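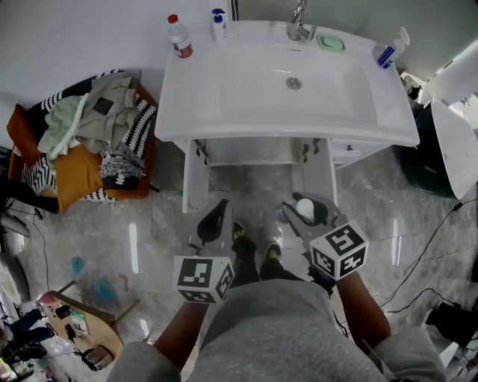
Wanted: people who take a daily pill and don't love the side effects

Hi, I'm Sekar Mangundap, and I run patient studies at Linari. We're a small outfit that tests how well medicine leaflets make sense to the folks who have to read them (so, all of us!). I'm looking for up to 200 adults for our Kerarico study.

You can join if you're 18 or older and have taken a blood pressure tablet every day for at least 5 months. Any kind is fine. You won't be given any new medicine, and please don't change your dose for us — keep doing what you and your doctor agreed on.

You'd read two versions of a leaflet at home, then talk with me or my colleague Afiq Harahap by phone for half an hour or so. We ask stuff like where you'd look if you missed a tablet, or what you'd do if you felt dizzy.

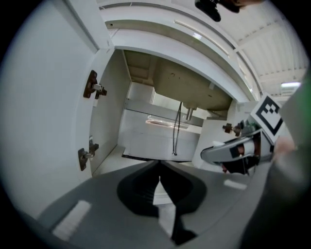 The calls run in December, mornings or evenings, whichever suits you. We pay $196 once your second call is done, and you can drop out any time without telling us why. Your name stays off everything we write up.

Want in? Leave a message for Saodah Santoso at extension 941 and mention Kerarico. She'll call back with a consent form and a few health questions. Bring your own questions too, I love those!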